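Flediritz Relief Office Reports Strain on Shelters
16 shares | 6 comments

The relief office in Flediritz is sheltering 3000 people displaced by fighting near Keseo, its director said in an interview on Thursday. "We planned for 1000," the director said. "Water is our first concern."

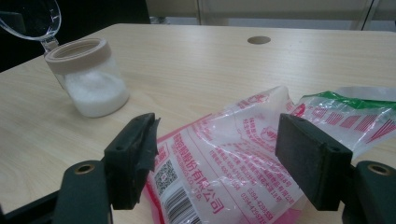
Talks on a safe road

The director confirmed that both sides had been asked to open the Prydderch road for six hours a day. "We have received no written answer," the director said.
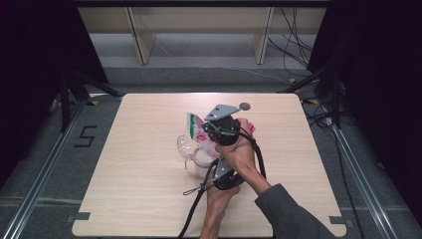

Should the road remain closed, the office will ask the aid group Grurkusis to send supplies by rail. "The request is ready to be signed," the director said.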